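HOUSEHOLD CHEMISTRY, UNIT 4
Hard Water: Notes to Go with the Lecture

Read these before section. Yayra Appiah runs section and can tell who hasn't.

What "hard" means

Rain starts out nearly free of minerals. Then it soaks into the ground, spends some years creeping through limestone or chalk, and picks up calcium and magnesium on the way. By the time it reaches your kitchen it is hard. The word has nothing to do with how it feels, although people who have washed their hair in it may disagree.

Hardness is usually given in milligrams per liter, written as if all of it were calcium carbonate. It isn't all calcium carbonate. Chemists agreed to pretend it is so that numbers from different towns could be compared, and you will pretend too, on the exam.

Temporary and permanent

Temporary hardness comes from dissolved bicarbonates. Heat the water and the bicarbonate breaks down, carbon dioxide leaves, and calcium carbonate drops out as scale. This is the crust in your kettle.

Permanent hardness comes mostly from sulfates and chlorides, and boiling won't shift it. It is permanent only in the sense that a kettle can't fix it. Whoever picked the name was not thinking of you.

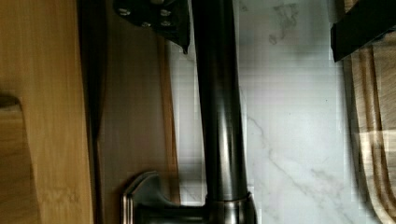

Evaporation leaves scale too, without any heating. A drop of hard water sits on a surface, the water goes, and the minerals stay behind in a ring. Vinegar dissolves the ring because acetic acid reacts with carbonate and gives off carbon dioxide. It can also harm some finishes and will certainly etch marble, as one former student's landlord could explain at length.

Soap

Soap is the sodium salt of a fatty acid. Calcium pushes the sodium out and forms a gray solid that doesn't dissolve — soap scum, in the technical literature and everywhere else. You get no real lather until the calcium is used up, so a hard-water town buys more soap. Detergents mostly avoid the problem, and Wulan Ismail will cover them next time with more enthusiasm than I can manage.

Softening

An ion exchange softener swaps calcium for sodium on a bed of resin beads. When the resin is full, strong brine flushes it and the calcium goes down the drain. The water is now soft but not pure; the sodium is still in it. Students lose points on this every January.

For section

Work out the calcium carbonate left behind when 10 liters of water at 100 mg per liter evaporates completely. Show units. An answer of 637 with nothing after it is a number, and I already have plenty of those.

Bring 2 samples of tap water from different buildings, labeled.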